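I have become a tool roll person. It crept up on me! For most of my adult life my small screwdrivers lived in a mug, tips down, next to the pens, and if I needed the tiny Phillips I'd tip the whole lot out on the table and stir. Then in July my friend Zahira Gunawan let me loose on her old one while we were fixing a pair of reading glasses, and I went home and could not stop thinking about it.

So this is a post about tool rolls, and mostly about precision drivers, and about how I've ended up putting them away. If you fix glasses, remotes, toys with those maddening little battery doors, or anything that ticks, I think you'll enjoy one as much as I do.

## Why fabric

I've had the hard plastic cases. I had a Skoltell one for years with molded slots, and the trouble with molded slots is that each one fits exactly the driver it was made for. Lose one and you have a hole forever. Buy a slightly fatter replacement and it won't click in, so it rattles around in the lid. Fabric doesn't care. An elastic pocket will take a driver, tweezers, a spudger, a stubby pencil, whatever you like.

It also opens flat, and I love that more than I can reasonably explain. You undo it and everything you own is right there in a row, and you can see the gap where the missing one should be. (It's usually under my elbow.)

And a bright edge helps so much. Black fabric on a dark bench disappears, but give it a blue border and you can find it in a mess from across the room.

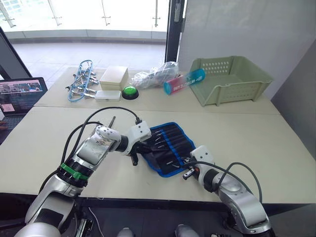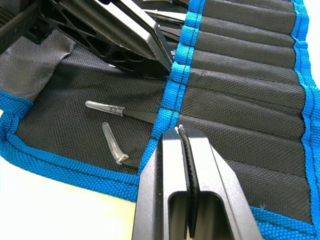
Look how many narrow sleeves are sewn side by side along that blue strip!
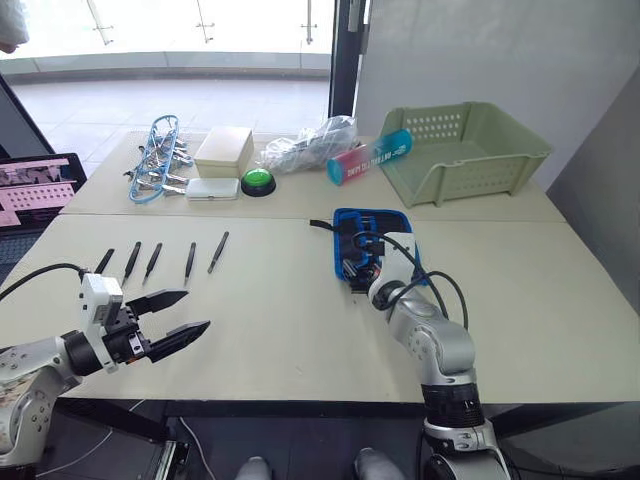
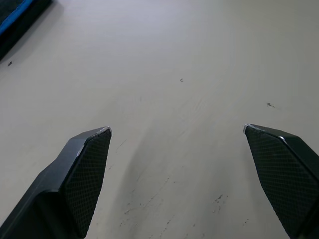

**Should the drivers go in tip first or handle first?**

Handle first suits most people, with the metal tips showing, so you can tell a flat blade from a Phillips without pulling anything out. Go tip first if the roll gets thrown in a bag with other things, and check now and then that the points haven't started to work through the bottom seam.

I switched to tips showing about a week in and I'm never going back. My mug years taught me nothing about which handle was which, and with a matching set they all look alike from the top anyway.

## How I put mine away

My old method was "grab a fistful and shove." The new one takes maybe two minutes longer and I find it very soothing, especially with the radio on.

1. Everything comes out onto the table, including the things I'm sure I didn't use.
2. Lay the tools in a loose row, all pointing the same way, with a bit of space between them.
3. Wipe the tips with a dry cloth.
4. Sort by type first, then by size, smallest at one end.
5. Fill the pockets from that end and work along.
6. Leave a couple of pockets free.

Number two is the one that changed things for me. If they're already in a row, pointing the same way, you're only picking up and sliding in, and you don't have to turn each one over in your fingers first. Florence Morin, who repairs clocks and has far more patience than I do, sets hers down at a slant because she says it's easier on the wrist. I tried it and she's right, drat her.

Number six took some learning. I filled every single pocket of my first roll on day one, very proud, and then I bought a nice pair of curved tweezers and there was nowhere for them to go. Now the free pockets are where borrowed things live until I give them back. Colleen MacPherson, if you're reading, your 00 is in there and I swear it's coming home.

## Small things I've picked up

Elastic loosens. Don't park one fat handle in a skinny pocket for months and expect that pocket to hold a thin one afterward. I ruined two sleeves on my Mumberg roll that way, and the rest of it is still perfect.

Canvas holds grit, so I turn mine upside down over the trash and give it a good slap every so often. You would not believe what falls out. Last time it was a watch battery, plus a screw I'd spent an entire evening hunting for on my hands and knees.

A pale table is wonderful for this kind of work. Dark little tools show up beautifully against it and so do most screws. If your table is dark, an old pillowcase does the same job and stops things rolling, too.

Price doesn't seem to matter all that much. Mine was $23 and Zahira's was $55, and apart from slightly nicer stitching on hers I can't tell you where the difference went. I'd look at the seams between the pockets before anything else, and at whether there's a flap or a zipper to keep things from sliding out when you carry it.

Next up I want to try sewing one, with wider pockets at one end for pliers and a strip of something loud for the binding. I've got orange in mind, or possibly that blue again.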